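Equipment Planning Coordinator, Robotics and Automation
Milthorpe site, full time

We are looking for a patient, organized person to take over the planning and buying side of our robotics program. If you enjoy a tidy spreadsheet, don't mind calling a supplier for the third time about the same shipment, and would like to spend part of your week out on the floor with the people who use what you order, please keep reading!

Our team at Kristiansen sets up robot arms for parts handling, mostly picking molded pieces from racks and passing them along to the next station. We began small, and for a good while the engineers did their own purchasing whenever something ran low. That worked better than it had any right to, but we have grown, and our supply list now runs to 364 separate lines. Montri Sangkhawat, who leads the group and has been holding the budget together in his evenings, would very much like to hand it to somebody who will give it proper daylight hours.

What you would be doing

You would build the yearly equipment plan with Montri, starting in January, and keep it honest as the months go by. That covers the large items (arms, grippers, racks, safety barriers) and also the small ones that are easy to forget until they are gone: protective sleeves, plastic film, tape, cables, fasteners, bins. Please don't underestimate the small ones. We go through a surprising amount of wrapping and covering material, and it deserves its own budget line with a real forecast behind it.

You would gather quotes, compare them fairly, and write up a short recommendation the whole team can follow. The first big project waiting for you is called Uva, a plan to standardize our grippers and their spare parts. After that comes Urex, which deals with shelving and floor layout and will need a lot of measuring and a fair amount of diplomacy.

You would also look after the spares room, with its 270 labeled bins, and decide with the engineers what should be kept on hand and what can safely be ordered as needed.

The arms and racks you would be planning for:
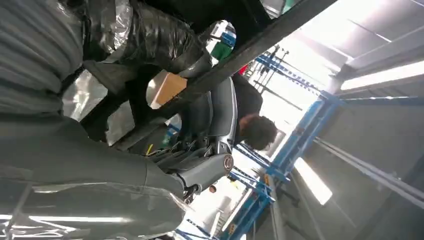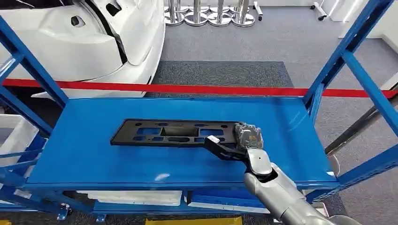
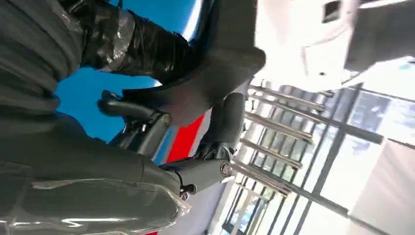

What we hope you bring

A few years of purchasing, inventory or project planning, in any kind of business. One of our best planners came to us from a commercial bakery, so please don't talk yourself out of applying if your background is a little unusual. You should be comfortable with budgets and able to explain a number to someone who doesn't want to hear it. Knowing robots is welcome but we can teach you that part, and we like doing it.

Pay, hours and how to apply

The position is 80 hours per two-week pay period, with an early start at 7:30 a.m. and some flexibility around school runs and appointments. We pay 100 percent of your own health premium and will cover a planning or purchasing course in your first year.

Send a resume and a letter, as long or as short as you like, to Montri Sangkhawat at the Milthorpe office. Tell us about something you once had to buy on a tight budget and how you went about it. We read every letter, and everyone who writes will get an answer from us.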